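Section 4. Replacing the drive gears and checking the control box

Read this section through once before starting. The work takes one person under an hour on a Melteck bench conveyor that has been kept reasonably clean. You will need the gear kit, a hex key set, a soft brush, a lint-free cloth and the grease supplied with the conveyor.

Set up a clear table with a mat on it before you open the side cover.
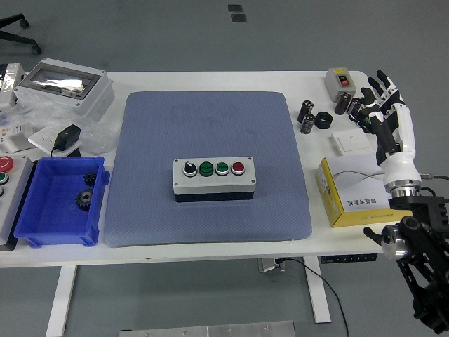
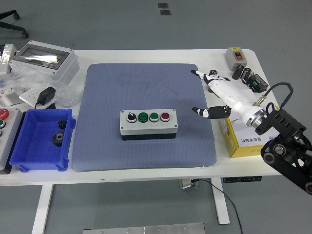
4.1 Before you start

1. Run the belt until it is empty. Do not lift goods off a moving belt.

2. Stop the conveyor at its own stop button, then turn the main isolator to OFF.

3. Fit a padlock to the isolator and keep the key in your pocket. If two people are working, fit two padlocks.

4. Wait 2 minutes for the drive unit to discharge.

5. Try to start the conveyor. The belt must not move. If it does, stop work and call an electrician.

CAUTION: The stop button on the control box does not cut power to the drive unit. Always use the isolator.

4.2 Removing the side cover

1. Remove the screws along the bottom edge of the cover first, then the two at the top. Hold the cover with one hand while you take out the last screw. It is heavier than it looks.

2. Tilt the bottom of the cover toward you and lift it clear of the lip.

3. Disconnect the ground wire from the inside of the cover. Leave the other end attached to the conveyor body.

4. Lay the cover flat, inside face up, so the seal is not crushed.

Note: On older conveyors with the Zokon motor, the cover has a second ground wire near the outfeed end. Disconnect both.

4.3 Removing the old gears

1. Brush away belt dust from the gear housing. Do not use compressed air, which pushes dust into the bearings.

2. Loosen the tensioner bolt one full turn. Slide the motor plate back until the gears are out of mesh.

3. Remove the retaining clip from the motor shaft and pull off the small gear. If it is stuck, work it loose by hand from side to side. Do not pry against the motor plate.

4. Remove the clip and washer from the roller shaft and pull off the large gear. Check that the key stays in its slot.

5. Wipe both shafts with the cloth. Look for scoring, rust or a bent key. A light polish mark is normal.

Keep the old gears until the conveyor has been tested. They are useful for comparison if the new ones run noisily, and the service desk may ask you to read out the number on the hub.

4.4 Fitting the new gears

1. Check that the new gears match the kit label. The standard kit has a 14-tooth gear for the motor shaft and a 52-tooth gear for the roller shaft. The high-speed kit has different gears and must not be mixed with this one.

2. Put a thin film of grease on both shafts.

3. Slide the large gear onto the roller shaft with the hub facing out. Fit the washer, then the clip.

4. Slide the small gear onto the motor shaft and fit the clip. Turn the clip with a finger to be sure it has seated in the groove.

5. Slide the motor plate forward until the teeth mesh. You should be able to feel a very small amount of play — about the thickness of a sheet of paper.

6. Tighten the tensioner bolt and turn the roller by hand through several full turns. The gears should move freely with no tight spot.

7. Grease the teeth. Use only enough to coat them.

CAUTION: Never grease the teeth with the power on, even at low speed.

4.5 Checking the control box

Do this check with the side cover back in place, the ground wire connected and the screws tight.

1. Remove your padlock and turn the isolator to ON.

2. Set the selector to slow and start the belt. Let it run for a minute and listen. A steady hum is normal. A knock once per turn usually means the large gear is not fully home.

3. Press stop. The belt should come to rest without a jerk.

4. Start the belt again, set the selector to fast and repeat.

5. If any button sticks or has to be pressed twice, replace the box. The buttons are not sold separately.

6. Load the belt with a normal batch and run it for one shift. Check the tensioner bolt again at the end.

4.6 Service record

Write the month, the running hours and the kit number on the card inside the door of the electrical cabinet. Gears on a belt running a single shift are normally changed every February, together with the roller bearings. For two-shift use, see the table in Section 7.

Kits are ordered from Prakton under part number 74. Questions about fitting go to Kvido Rusnák at the service desk, or to Rostislav Michalík for conveyors still under warranty. The desk is closed on Wednesday afternoons.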